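Sorting out kids' toys before a move: cull first or pack first?

Forum: Home and Family > Moving and Storage

ivone_a
Posted Aug 19, 2021
We're moving from Ballarat to a smaller place in November and I need a system for the toys. There are two kids, four and seven, and the stuff is in every room. My husband wants to pack the lot and sort it at the other end. I want to cull before anything goes in a box. The removalist charges by volume, so there's money in it. The quote went up $300 when I added the kids' rooms.

Has anyone done it one way and wished they'd done the other?

lkasten
Cull first. We packed everything when we left Geelong and paid to store 40 boxes for most of a year. When we opened them the kids had outgrown half of it. Some of the puzzles had gone mouldy as well.

Mudguard82
Disagree with Lutz. Kids that age are already losing their house. If you start binning things in the month before, they notice. We packed the lot, let them settle, then culled after Christmas and there were no tears. Pay the extra.

lkasten
The extra was $170 a month in our case. That's a lot to spend on half a train set.

Endang L.
I did it in between. One small box per child for things that travel in the car, and they choose what goes in. Everything else gets sorted by me after bedtime. Fruit shop boxes are the best size for it. They're strong enough, and a four year old can see over the side. Mine have stayed in use ever since, on the play mat most days. 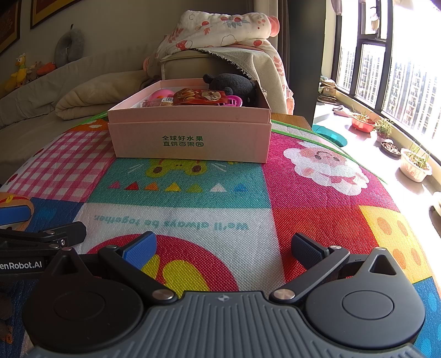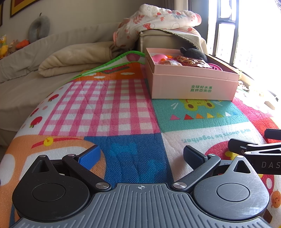
Rules we used for the car box
1. The child picks, and you don't argue about what they pick.
2. It has to fit without a lid.
3. Nothing with more than a few loose parts.
4. It gets packed the night before and not earlier, or they'll want it all out again.

ivone_a
Thanks Endang, I like the box each. Did you have trouble with the older one wanting a bigger box?

Endang L.
Yes. She got the same size. She sulked until tea and then filled it with soft toys.

odair_c
Rule 3 is too strict for a seven year old. My son would have been miserable without his Lego on a long drive. We used a zip pencil case for it and lost maybe two bits. Agree with the rest.

On the original question, I'd cull the big plastic stuff only. The ride-on car, the play kitchen, anything that can't be flattened. That's where your volume is. Teddies squash down to nothing in a vacuum bag.

Mudguard82
Vacuum bags are no good for anything with a voice box or a stiff nose. Ask me about the singing wombat.

Bogdan V
Has anyone used the Wirkix tubs? I was told they stack better than cardboard, but they seem dear for something that sits in a shed.

lkasten
We have six. They stack all right. The lids crack if you leave them in the sun, so keep them inside. For a single move I'd stick with cardboard and good tape.

odair_c
Second-hand tubs come up on the local buy and swap pages all the time, mostly from people who've just moved. Check the clips before you hand over the money.

ivone_a
Update for anyone reading later. We've settled on a box each for the car, and the big plastic things go to my sister or the op shop before the move. The rest gets packed and my husband can sort it in the new garage. The removalist took $82 off once I told them the play kitchen and the slide weren't coming. Still looking for a pair of fruit boxes the same size.

Endang L.
Ask at the shop in the morning when they're unpacking. By lunch they've usually flattened them.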